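Roland Lockwood has been taking things out of boxes for as long as I've known him, so when he told me he was finally sorting the workroom at Storkdale I invited myself over with a notebook and a packet of biscuits. I thought we'd talk for an hour. I left after dark.

"Start with the tables," he said, before I'd got my coat off. "If the tables are a mess, the day's a mess." He likes them dark, partly for the look and partly because, as he put it, "crumbs show up and shame you into wiping". He moved in back in August and spent 169 pounds on second-hand furniture that first week, most of it from a chap in Kirness who was closing down his shop.

What I really wanted to ask about was the pans and bowls, as Roland has opinions on lids. Strong ones! He reckons a lid should always live beside the thing it covers, and he won't hear of a separate lid drawer.

"I had a lid drawer for 17 years," he told me. "I never once opened it without swearing. You want the bowl in front and the lid stood up behind it, so you can grab either one." 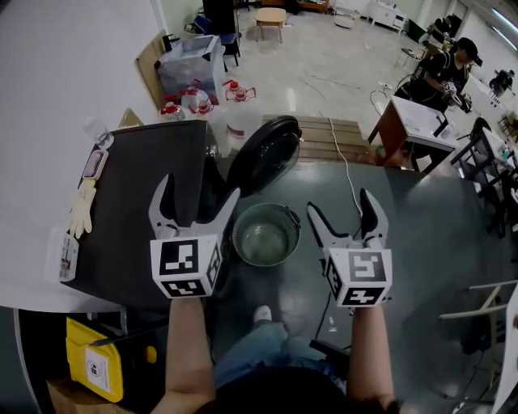 The metal bowl with the big black lid behind it, and the side table along the wall.

The side table is where the small stuff goes - gloves, cups, little boxes, anything he hasn't made his mind up about. I asked if that wasn't just a junk drawer without the drawer. He laughed and said yes, probably, but he clears it every evening before he locks up.

"Two minutes," he said. "If it takes longer than that, I've been kidding myself all day."

Cases and cardboard go on the floor, under the tables. He did try shelves (a Bråten set, eight of them, bought in a hurry) and gave them to his sister before the last one was up. "I'd only fill them," he said, and went to put the kettle on.

He's doing the cupboard by the door next, and he's asked me back to help. I've said I'll bring the biscuits again.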